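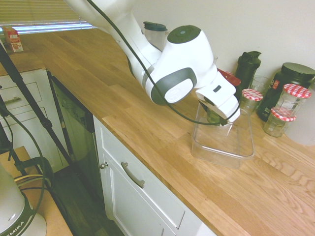
Notes > Robot software > Opinion

I love planners. I have spent a good part of my working life on them, and I still get a kick out of watching a path appear through a mess of obstacles. But I think most of us pour our effort into the long sweep across the room and leave the last bit to luck. Look at the arm over the counter with its gripper down inside a clear plastic container, a green object near the fingers and the black cable lying across the rim. Free space is easy. A clear wall that the depth data barely admits to, plus a cable no collision model of mine has ever included - that's where the good problems live!

Filed under: Control & Planning, Kitchen Tasks
6 min read

My argument is simple enough. The grasp state should be a proper part of the plan, with its own belief and its own right to call a halt. In Farkar, the little planning layer I maintain, it used to be a true/false flag, and I defended that flag for far too long. Then Vojtěch Sokol went through 717 of our logged runs and found 339 where the flag and the fingers disagreed at some point. I was embarrassed for an afternoon and delighted ever since, as it gave us something real to fix.

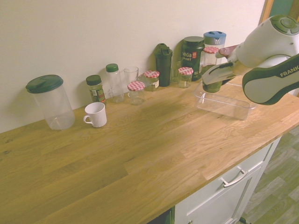
Perception people will tell me the answer is a better object model, and I have some sympathy. Names are handy. But along the back of this counter there are four jars with the same red-and-white checkered lids, and the dark green thing in the gripper could pass for a lid or a small container. A planner that must settle that question before it moves is going to stall. What it needs is a width, a rough shape, and an honest number for how sure it is. Give it those and it can carry on toward the tray while the labels catch up.

We tried this over September, with the controller running at 600 Hz and the belief update at 60. I expected the slower loop to be a headache. It was fine, and the code got shorter, too - my favourite kind of result.

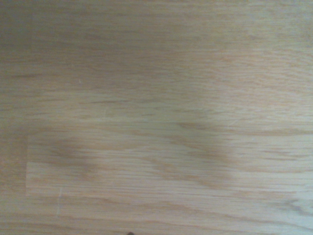 Bare wood and a soft shadow from the wrist camera.

I'd also like us to treat dull views as data. A close look at a countertop with nothing on it says plenty about where an object isn't, and a shadow is a fair test of whether your segmentation has any sense. Krajčí, our log viewer, used to hide views like that by default. I've switched the default off, and I'd encourage anyone with a similar tool to do the same and scroll through for an hour. Bring a coffee. You will find bugs, and you'll want to fix every one of them before supper.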